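Eltside's spin coach on dry pitches, drift and the one that got away

February 2022

Ultan McGrath is late, then he isn't, then he's on the phone again. Net booking gone wrong. He waves me to a chair in the clubhouse kitchen and keeps talking to whoever it is about run-ups. Four minutes. Then he sits down and says, "Right. Spin. Go."

McGrath bowled left-arm orthodox for Eltside for most of his adult life and took 479 wickets doing it. He now looks after the slow bowlers, first team down to the under-13s. It was his idea to play two spinners in the Meltel Cup final back in September, on a pitch everyone else at the ground thought was a seamer's. Eltside lost by six runs. People still bring it up.

"Every week," he says. "In the shop. At the dentist. A man leaned out of his car."

Would he do it again?

"Yes. Same team, same order. Look at the overs. The two of them went for less than three and a half an over between them and the quicks went for six. We lost it with the bat, chasing, and then because I'm the spin fella it's my fault." He shrugs. "I don't mind. Well I do mind."

The quicker of the two was Ní Chonaill, nineteen then, an off-spinner who had played a handful of first team games. She bowled the 38th over with their captain set and well past fifty. Dropped at slip, fourth ball. The captain batted to the end.

"That's the game, that ball. Drifted in, dipped, turned enough. Best ball anyone bowled all day and it's in the book as a dot. I told her that after and she didn't want to hear it, fair enough."

He's protective of her. Talks about her action for a good while, most of it too technical to write down at the speed he goes. Short version – she was told at fourteen to bowl flatter and faster, and it has taken two winters to get the loop back.

"Coaches get scared. A kid gets hit for two sixes and somebody says push it through. So she pushes it through. Doesn't get hit, doesn't get anyone out either. You end up with a bowler who holds an end. I've got loads who can hold an end."

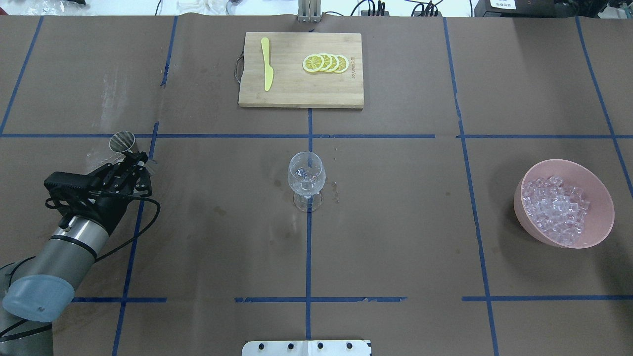

So what does he actually do with them? Less than you'd think. No radar, no ball tracking. A rope across the net at about eye level, and the ball has to go over it and still land on a length. He asks for 200 balls a week from the seniors, fewer from the juniors, and he wants them bowled in sixes with a field in mind.

"Anyone can bowl one good ball. I want to know what's your fourth one after they've swept you twice. Where's your man? If you don't know where your man is you're just exercising."

The field thing comes up a lot. He thinks captains at this level set terrible fields for spin. Long-on and long-off back before a ball's been bowled, nobody close in.

"Then the batter takes a single. Every ball, a single. And the captain says the spinner's not threatening so he takes them off. Well who was going to catch it?"

He has kept notebooks since he started, every spell, his own first and now theirs. By his reckoning there are 3,643 overs written down. He gets one out and reads me a page from a wet match against Bumitz where he bowled eleven overs for nineteen and didn't take a wicket. He seems happier about it than any of the five-fors.

I ask about pitches. Mistake, he's off again. Too much grass left on, rolled too late, all of them made for medium pacers who "wobble it about at the same speed as my car in the carpark." He'd like the square left drier at the far end for at least half of the home games. The groundsman would not, apparently.

"We're in talks," says McGrath.

And two spinners this season? He won't commit. Depends on the toss, the opposition, whether Ní Chonaill is back from college for the early fixtures. There's a leg-spinner coming up from the seconds that he rates, only fifteen, bowls a full toss an over and a wrong'un that no one in the nets is reading.

"I'd play him tommorow. I'd play all three and open with one of them. They won't let me."

Phone goes again. Net booking. He's already standing up, notebook under his arm, asking the person on the other end did they remember to put the rope back.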